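# Equipment Plan: Two-Arm Stations, Rarnwood Site

2022-01-16

Rarnwood is preparing its equipment budget for the coming year. The gallery accompanies the written plan and is intended for staff who will be asked to comment on it before the order is placed in September. 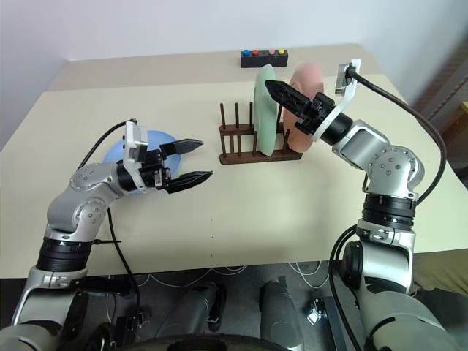

The plan provides for one further two-arm station, to be used for table-top handling work. Zelell has quoted 3,078 pounds for the table, fixings and cabling - the arms themselves are budgeted separately under the Trevor project.

**Grippers and fingers.** Both arms at the station carry black parallel grippers. Spare finger sets are priced at 372 pounds and should be ordered with the main equipment.

**Wrist sensors.** Each wrist holds a small sensor module on a bracket, with a black cable running back from it. A sum of 705 pounds is set aside for replacement modules and cables.

**Crockery and racks.** Plates and a dish rack are in use on the table. Dostus will supply 18 further plates in mixed colours, charged to consumables.

**Floor cabling.** Thin white cables lie in loose loops beneath the table. Cable covers have been added to the plan for both stations.

Comments on quantities or prices should be sent to Huw Kneath, who holds the current version of the plan.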